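Betus Film Series: Progress Report to the Heitmann Fund
Prepared by Sihan Qiu, program manager
3/5/23

This report covers the first half of the grant period. Spending is within the approved budget, and one change to the schedule is explained under Screenings. 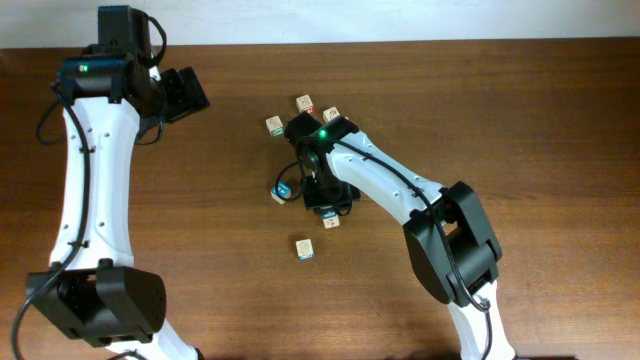
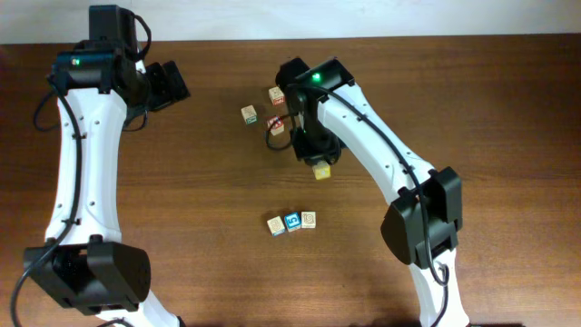 The grant pays for a season of 12 adventure and costume films, each with a printed program note and a short talk before the show. The family matinees are the part of the season furthest from finished. We have booked two of the three titles, and we still need a children's activity for the half hour before each one. Small wooden blocks scattered on a tabletop, as in both pictures, are about the level of thing we want: cheap, quiet, and usable by a four-year-old while an older brother or sister does the quiz sheet. The activity budget has not been touched yet.

Screenings
We have shown five films so far. The swashbucklers drew better than the literary adaptations, and the silent film with live piano drew best of all. Almost 10 percent of people who bought a ticket to one film have since bought a season pass, and we had not planned for that. The pass was priced low on the assumption that few would sell. We would like to keep the price where it is through the end of the season and look at it again before the next one.

The February screening was moved back two weeks. The distributor, Coltetti, sent a drive that our server would not read, and the replacement came too late for the original date. Ticket holders were offered a refund or a seat on the new date. Most took the seat. We now ask for all drives 10 days ahead and run each film through to the end before the doors open.

Projection and sound
Hemex finished the sound work in the main house. The center channel had been weak since we opened, and dialogue was hard to follow from the back rows. It is clear now in every row except the last, where there is still an echo off the rear wall. Hemex has quoted for curtains along that wall. The quote is higher than what is left in the equipment line, so we have not accepted it.

Program notes
Notes for seven films are written and five are printed. The writers were paid on delivery. We cut the notes from four pages to two after the second screening, as many copies were being left on the seats.

Next period
Confirm the third matinee title. Settle the children's activity and order supplies. Get a second quote for the curtains. Send the remaining notes to the printer.

We ask the fund to approve moving the unspent travel money to the equipment line. Receipts and attendance sheets are attached.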